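League sets rules for abandoned matches

Clubs in the Nulach and Ostach divisions have adopted a single procedure for matches abandoned before full time. It takes effect in March and replaces the separate rules each division has used until now.

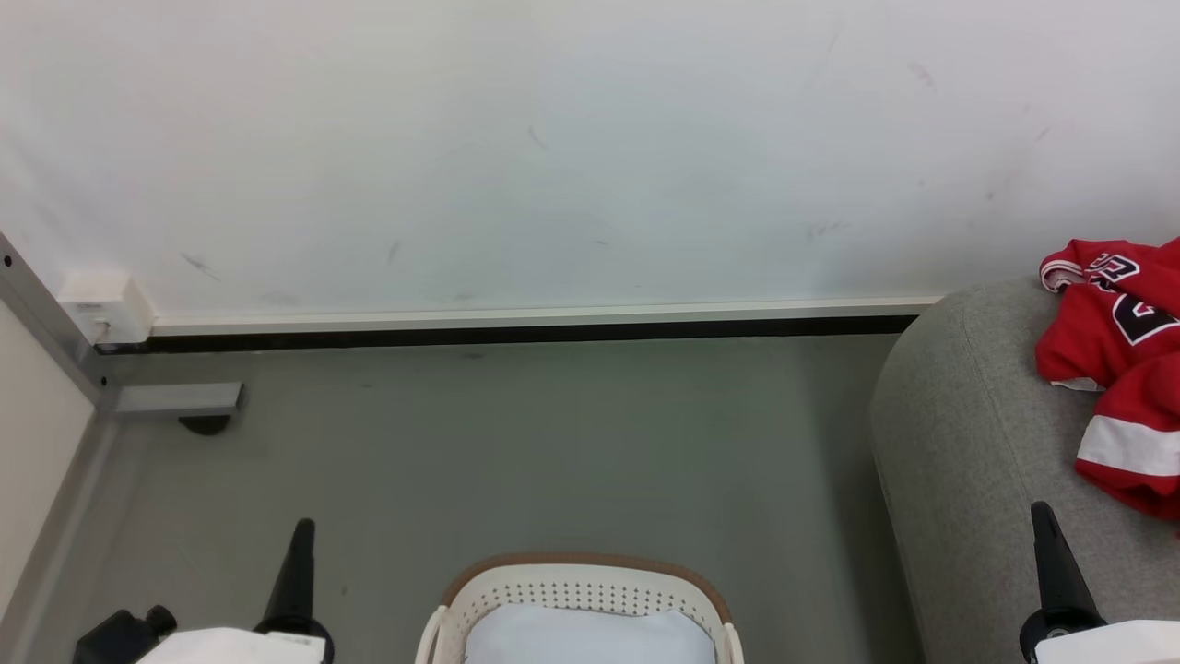
A match stopped before half-time will be replayed in full. A match stopped later will be resumed from the minute of stoppage, with the same score, cautions and substitutions carried over. The replay or resumption must be held within 38 days – cup ties are excluded and stay under the existing rules.

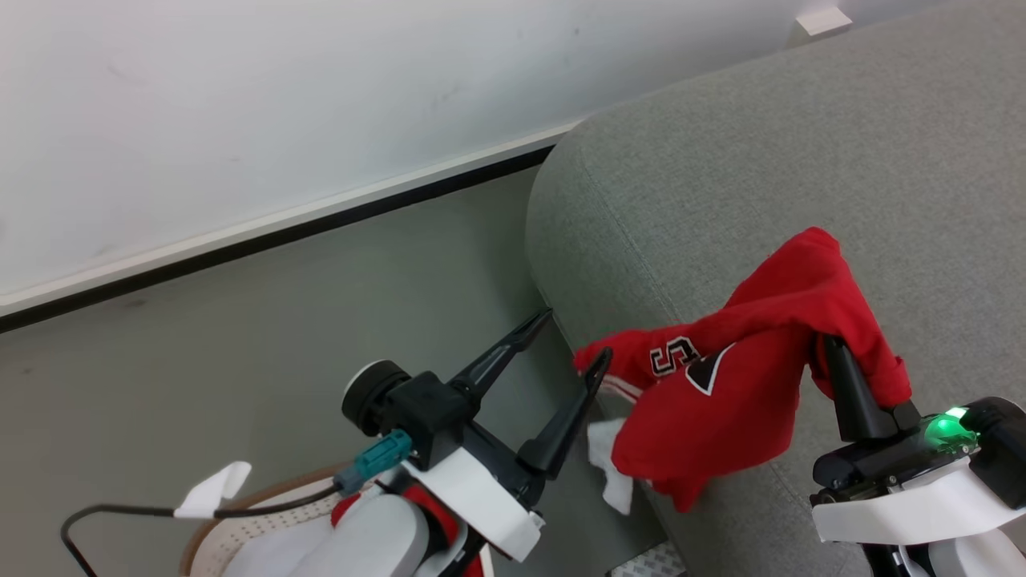 Where no date can be agreed, the league will fix one, normally a Sunday. A club that fails to appear forfeits the match and pays 500 to the league fund, rising to 1,000 for a second offence in the same season.
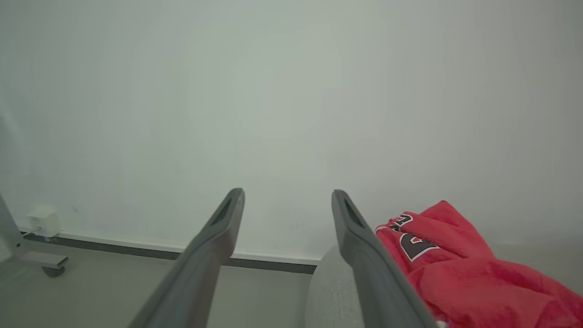
Prys Cadwaladr asked whether players signed after the stoppage could take part, and argued that they should not. The final text agrees: only those named on the original team sheet are eligible for a resumed match. A full replay carries no such limit.

Landeg and Plunar voted against the forfeit clause but accepted the rest.

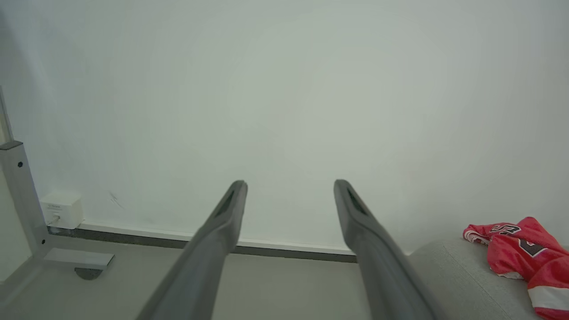 Pitch inspections

Referees must now inspect the pitch no later than 6 hours before kick-off if either club requests it in writing.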